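Gavetas abertas, finalmente

Passei boa parte de junho a arrumar a bancada e ainda não dei o assunto por encerrado. A mesa é a mesma de sempre, o tapete de corte também. O que mudou foi a parede do fundo, que antes era uma prateleira com caixas de bolachas e frascos de café, e agora são caixas de plástico cor de laranja em duas filas.
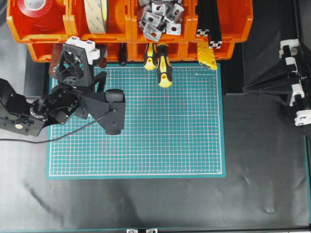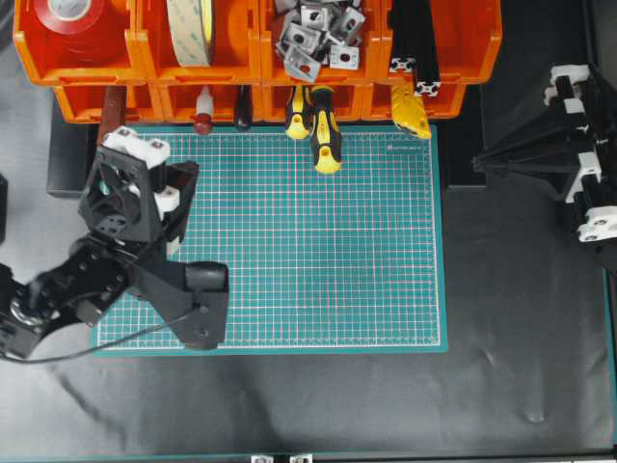 As caixas vieram de uma loja de ferragens em Woratbridge que estava a mudar de instalações. O Kofi Wumbei avisou-me de que estavam a vender os expositores e fui lá nessa mesma tarde. Não trouxe tudo o que queria, mas trouxe o suficiente para a largura da mesa. Ficaram a cheirar a óleo durante uns dias, mesmo depois de lavadas com detergente da loiça.

A regra que segui para as encher foi simples: na fila de cima fica o que uso todas as semanas. Fita vermelha, fita de dupla face, esquadros metálicos, pontas de perfil de alumínio preto. O resto vai para baixo ou para o armário do corredor. Tentei primeiro organizar por tamanho e depois por material, e nenhuma das duas coisas durou. Por material, a fita ficava longe do sítio onde corto, e eu acabava por deixá-la em cima da mesa.

A fita de dupla face merece uma nota. Comprei um rolo largo porque andava a gastar rolos estreitos lado a lado para colar moldes de cartão, e as juntas notavam-se. Com a larga faço uma passagem só. O inconveniente é que o rolo é grande e não se deixa empilhar com nada, por isso tem uma caixa só para ele. A vermelha serve para marcar cabos e para fechar sacos. Também a uso para assinalar no chão a distância a que a cadeira deve ficar do radiador, mas isso é outra história.

Os esquadros são o ponto fraco do sistema. Estão todos amontoados na mesma caixa e misturam-se com facilidade. Já pensei em separá-los com um bocado de cartão ao meio. A Princess Malabanan, que vem cá usar a bancada de vez em quando, acha que não vale a pena, que se mete a mão e se tira o que é preciso. Ela tem mais paciência do que eu para procurar. Vou experimentar o cartão.

Com os perfis de alumínio, a dúvida foi se ficavam deitados ou em pé. Os compridos não cabem nas caixas de maneira nenhuma e estão encostados à parede atrás da porta. Só os restos é que vão para a caixa, e de tempos a tempos é preciso coragem para deitar fora os que já não dão para nada. Estabeleci um mínimo: se for mais curto do que o meu polegar, vai para a reciclagem. Na última limpeza saiu daqui um saco inteiro.

As ferramentas de mão foram a parte mais demorada. Tinha-as numa gaveta, e a gaveta prendia. Depois tive-as num copo de barro, que se virou duas vezes, e da segunda partiu-se. Agora tenho as chaves de fendas e o x-ato amarelo junto à fila de baixo das caixas, ao alcance da mão sem me levantar. Gosto de ter os cabos virados para mim. As chaves de cabo preto e amarelo são as que mais uso, e são também as que desaparecem primeiro quando o Jae-hoon Bang está a montar móveis no apartamento dele.

O tapete de corte foi a única coisa que não mudei de sítio. É verde-azulado, com a quadrícula branca, e as linhas avermelhadas ajudam bastante quando se trabalha depressa, porque dão uma referência maior do que os quadradinhos. Pensei em comprar um mais largo, a cobrir a mesa de uma ponta à outra. Vi um modelo da Udell que me agradou, mas depois não sobrava superfície lisa para pousar coisas quentes, e com calor estes tapetes empenam. O meu anterior empenou assim, por causa de uma chávena de chá. Ficou com uma bolha no canto que nunca mais baixou, nem com livros em cima durante um mês.

Lavo-o com água morna e um pano, sem esfregar. A cola da fita sai com um bocadinho de óleo de cozinha e depois sabão. Já me recomendaram álcool, e resulta, mas parece-me que apaga a impressão da grelha com o tempo. Não tenho provas disso.

Quanto à mesa, ficou com a superfície escura. Cheguei a considerar pintá-la de branco para ter mais luz, e o Tae-yang Koo, que percebe mais de pintura do que eu, disse-me que em branco iria passar o tempo a limpar marcas de lápis. Deixei estar. Resolvi a falta de luz com uma lâmpada mais forte no teto, e ao fim da tarde já consigo ler as medidas na régua sem me debruçar.

Uma coisa que me custou a aceitar foi não pôr etiquetas. Cheguei a imprimir uma folha delas, com letra bonita, e deitei-a fora. As caixas estão abertas à frente e vê-se o que lá está dentro. Etiquetas só fazem falta no armário do corredor, onde as caixas são opacas e têm tampa. Essas estão numeradas, e tenho um caderno com a lista. O caderno vive pendurado na porta do armário por um cordel, para não ir passear.

O que ainda falta:

Arranjar sítio para as limas, que continuam enroladas num pano.
Forrar o fundo das caixas de baixo com feltro, para fazerem menos barulho. Aqui trabalha-se muitas vezes à noite e a vizinha do lado deita-se cedo.
Decidir o que fazer aos parafusos. Comprei uma caixa de 1.000 numa promoção e não há meio de os gastar.
Devolver ao Dae-han Ahn o berbequim, que cá está desde o inverno.

Gastei 92 euros ao todo, já com a lâmpada e a gasolina até Woratbridge. É mais do que tinha previsto, mas as caixas são robustas e não estou a pensar trocá-las tão cedo. Se alguém estiver a pensar em fazer o mesmo, o meu conselho é medir a profundidade das caixas antes de comprar. Eu medi só a largura, e tive de puxar a mesa um palmo para a frente para tudo caber. Agora a porta do armário bate na perna da mesa quando a abro toda, e vou ter de lhe pôr um batente de borracha.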